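Session 5: Working rules for kitchen robots

We finally get to leave the whiteboard and talk about good practice in a real task area! Read the Brerholm checklist before class — it's short, and you'll want it beside you when we plan our own trials in May.

Three rules to keep in mind:
Start every session at reduced speed.
One person holds the stop button and does no other job.
Write the stopping conditions down before power goes on. 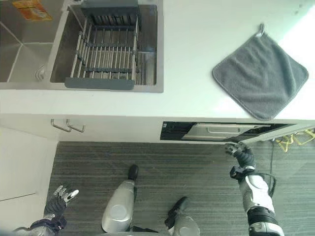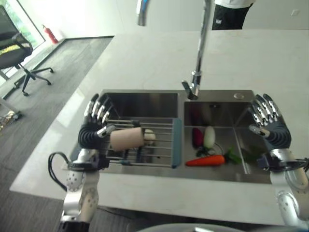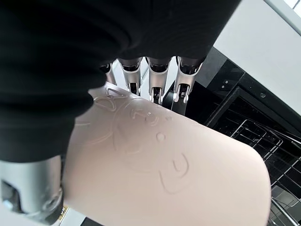 My favorite subject in this whole course is the handling plan, the page that says what may be gripped, where, and by which hand. The Histitz template gives each object one line, and I love how much thinking fits into that line. Take the pink object with the raised cartoon face: curved sides, smooth finish, metal fingers pressing on its upper edge and a thumb on the left. Your plan should name the allowed contact areas, a force limit of 35 newtons for our lab hand, and what happens if the object slips. Do the same for drawers and doors, where a pinch point needs its own entry. Bring a draft, even a messy one — messy drafts make the best discussions.

Reading: Plestari course pack, section 5.

Contact: Veikko Ikonen, Room 466 | Back to top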